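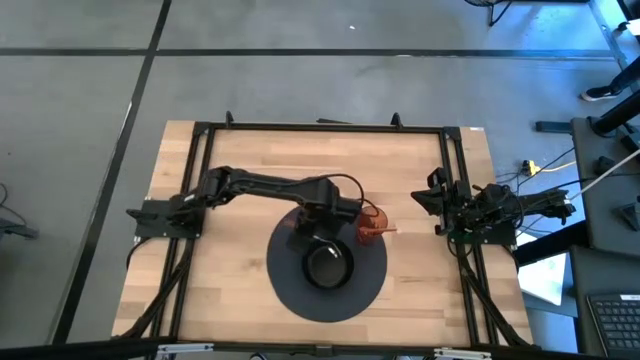

Round mat, black bowl and tumbler on the plank-pattern table.

Setting a single place with a round mat

These steps cover one place with a round mat, a bowl and a plastic or glass tumbler. They apply to any flat table with a square edge. Oval tables are covered on a separate page by Kenza Slaoui.

What you need
One round mat
One bowl, narrower than the mat by at least 4 inches
One tumbler
A tape measure
A dry cloth

Step 1. Clear and wipe the surface
Wipe in the direction of the wood grain and let the table dry. Grit under a coiled mat scratches oil finishes, and the marks follow the curve of the cord.

Step 2. Place the mat
Lay the mat with the raised rim facing up. Measure from the near table edge to the near rim and set this to 1 inch. On a deep table, 2 inches is acceptable. Press the center first, then work outward with a flat hand. If the rim lifts, turn the mat over, leave it under a tray overnight and try again.

For a 16-inch mat, allow 24 inches of table width per person. A 13-inch mat can go down to 20 inches, but elbows will touch.

Step 3. Place the bowl
Set the bowl on the center of the coil. Most coiled mats have a visible start point, and the foot of the bowl should cover it. Check from directly above – from a chair, a thick rim makes the bowl look closer to you than it is.

Step 4. Place the tumbler
The tumbler goes to the upper right of the bowl. Two positions are in common use:

On the mat, close to the rim. Use this where condensation is a concern.
Off the mat, just past the far rim. Use this with small mats or wide bowls.

Do not stand the tumbler across the rim. The base needs to be fully on one surface or the other. 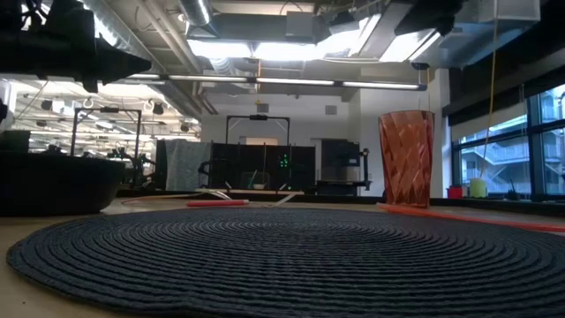 Tumbler standing just past the far edge of a coiled mat.

A faceted tumbler has no front, so rotation can be ignored. For one with a printed side, turn the print toward the chair.

Step 5. Check spacing
Sit down and reach for the tumbler. The forearm should clear the bowl. If it does not, move the tumbler 1 inch to the right and repeat.

Care of coiled mats
Shake out crumbs after each use. Spot clean with cool water and dry flat. Store flat or rolled with the rim outward – never folded.

Hakim Tambunan
Last revised in March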